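Rirska FAQ: awkward questions about our pick-up planner

Last gone over in October by Ailbhe Lenihan, with grumbling from Tullio Gatti.

Rirska is the planning layer that sits between the perception model and the arm controller. It takes a guess about where things are and turns it into a list of motions. We use it for floor pick-up, mostly small litter and the odd bottle. The questions below came from people thinking of using it, and from two people who had used it and were cross.

Does it work?

Sometimes. Ask what is meant by "work" first. If you mean "does the planner return a plan", then nearly always, and that number is useless. If you mean "does the thing on the floor end up in the container", the answer depends on the thing, the floor, the light and how patient you are. Be wary of anyone who quotes you one figure for all of that.

The Condori people claim a very high success rate for their planner. Where does that come from?

You would have to ask them. We did, and were told it covered 1000 attempts. It then came out that an attempt was only counted once the gripper had closed on something. Everything that went wrong before that was called a setup fault. I could get a lovely score in my driving test on those terms.

How do you count, then?

An attempt starts when the planner is given a target and ends when the item is in the container, or when a person steps in, or when the time limit runs out. No restarts. Lerato Ntuli goes through the logs on a Friday and marks the ones she doesn't believe, and those go in the fail column until somebody shows her otherwise.

Why do you need two arms for this?

You may not. Adelmo Dal Bello has argued for one arm and a bin on the floor since the start, and his version is easier to plan for. With two arms you can keep the container near the item, so the carrying move is short. The price is that both arms now need to agree about where the other one is, and the calibration between them drifts. When it drifts, the planner has no idea. It will put an item down with full confidence next to the place it ought to go.

Which cameras does the planner read?

Two views at least: one from the head and one from the wrist. The head view is used to choose a target and to keep the other arm out of the way. The wrist view takes over for the last part of the reach. Each is poor at the other's job. From the head, a small crumpled item has very little shape to it. From the wrist you get plenty of shape and hardly any idea where the rest of the room has gone.

Is the handover between the two views reliable?

No, and it is the part I would look at hardest if I were buying. The perception model makes a separate guess in each view and the planner has to decide whether the two guesses are the same object. With a single item on a bare floor this is easy, and demos are often done that way. Put several bits of similar litter down and the match starts to wander.

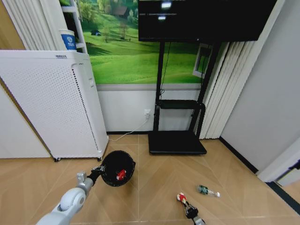
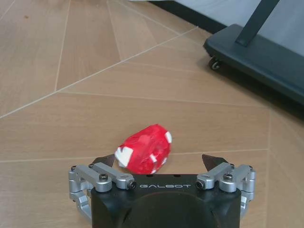

We tried three ways of matching. The first took the nearest guess in world coordinates, and it fell over whenever calibration was out. The second compared colour and was fooled by anything with the same packaging. The present one uses position, colour and a short history of where the target was while the arm came down. It is better than the other two. That isn't saying much, and Primo Marchetti thinks a plain tracker would do as well. He may be right – we haven't run the comparison properly.

What happens with soft or crumpled things?

The planner fits a long axis to the outline and closes across it. For a rigid item that is fine. A crumpled one can have a perfectly good long axis that tells you nothing about where it will give when squeezed. We don't model squashing at all. There is a setting called "soft" which slows the fingers down, and I have never seen evidence that it does anything else. Leave it off unless you have tested it yourself.

And clear plastic?

Bad. Depth readings on clear plastic are full of holes, so the model leans on labels and caps where there are any. It then tends to aim at the label and forget that there is bottle on either side of it. If your job is mainly clear bottles, I would wait.

Does a patterned floor matter?

More than we thought. Strong seams in a floor get picked up as edges, and the old version would now and then propose a grasp on the gap between two planks. The fix was to throw away anything with no height. That works until you have a flat wrapper, at which point it throws away the wrapper too. There is a height threshold in the config file. The default is a compromise and nobody here is proud of it.

Can I train it on my own items?

The perception part, yes. The Verkik labelling tool exports in the right format if you choose the older of its two options. We used 3000 labelled pictures for the present model and saw little gain over the last 1000, so please don't label for months in the hope of a miracle. A better spread of floors and lighting would have helped us more.

Isn't this all going to be replaced by one big learned model?

Perhaps. We have tried a learned policy on the same task through the Ondport runner. On its good days it was smoother than ours. On its bad days there was nothing to read afterwards, and when a planner goes wrong I can at least open the log and find the silly number. Until someone shows me a fair test with the failures left in, I'll keep the planner.

What are the known faults?

The list stands at 29. The ones most likely to bite:

The planner can choose a target that the container arm is hiding from the head view.
Replanning close to the floor sometimes lifts the wrist so high that the item leaves the wrist view.
The time limit is not reset after a pause, so a paused run is marked as failed.
Two targets very close together may be merged into one, with the grasp aimed at the middle.

Where do I report a new one?

Send the whole log, including the wrist stream, to Tullio. A clip of the good bit is no use to him. If you have already changed the config, send that as well – he will ask for it anyway.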